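Tarun Kanaujia is eating toast when he answers my call, and he doesn't stop. It's just gone nine in the morning, he has been at his desk in Culbridge since six, and he wants to talk about wrists.

"Everyone asks about the fingers," he says, between bites. "I spent most of March on the wrist."

I'd rung him about the comparison he has been running at Sutell, where the job is to get a mobile arm picking up soft, awkward things in people's homes. He has two grippers on the go. One is the Ismail, a plain two-finger design, and the other is the Vunda, which has three softer fingers and (his words) "a bit of a personality". Both get tried out in simulated rooms first, on the same arm with the same controller, and I'd assumed that was the easy part.
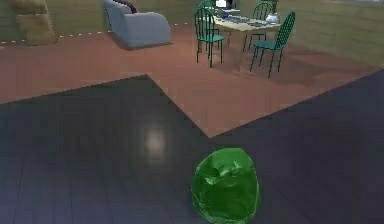

He laughed at me for that, quite kindly. "Soft things are horrible to simulate! A mug is a mug. A bag has no proper sides, so where do you tell the fingers to go?" The Ismail likes to pinch, and it wants something to pinch, so he sends it for the top of the bag. The Vunda tries to gather the whole lot up from above — lovely when it works, and very slow.

So which one is winning? He did 1,988 attempts in all, split between the two, and the Ismail came away with 871 good lifts to the Vunda's rather smaller pile. He won't give me the second number because he thinks his settings were unfair to it. I pushed a bit. He had more toast.

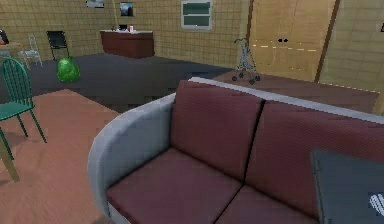

One of the simulated rooms, with the green bag out on the dark floor and the sofa nearest.

We got on to cameras after that, and I'll admit I had to ask him to slow down. He has been trying different heights and angles, and he reckons the choice matters more than the gripper does. Put the camera low and a sofa arm fills half of what the robot gets to work with. Put it high and the small flat things start to vanish into the cushions.

"I had a run where it was completely sure there was nothing on the seat," he told me. "Very confident. Wrong, but very confident."
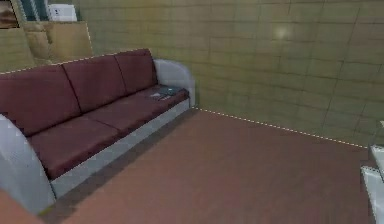

Page last changed: March, 4.15pm

I liked that he keeps the failures. There's a folder of them and he goes through it with a cup of tea, looking for the ones that went wrong before the arm had even moved. Those he blames on the camera. Anything after that he shares out between the gripper and the controller, and he says the controller gets off lightly — he wrote it, so he would say that.

Does he trust the simulator? "For bad news, yes. If it can't do it in there, I'm not carrying a real arm up the stairs to find out." Good news he treats with more suspicion, and he wants both grippers on real bin bags before he'll put his name to anything.
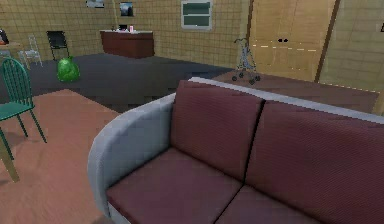 The same furniture from a raised viewpoint behind the end of the sofa.

Before he went I asked what he'd change if he could start again. He'd fix the camera first and leave it alone, he said, and only then swap the grippers over. He'd also give the Vunda longer to close. Then somebody at his end wanted the meeting room, and he was off down the corridor with the phone still on, telling them about wrists.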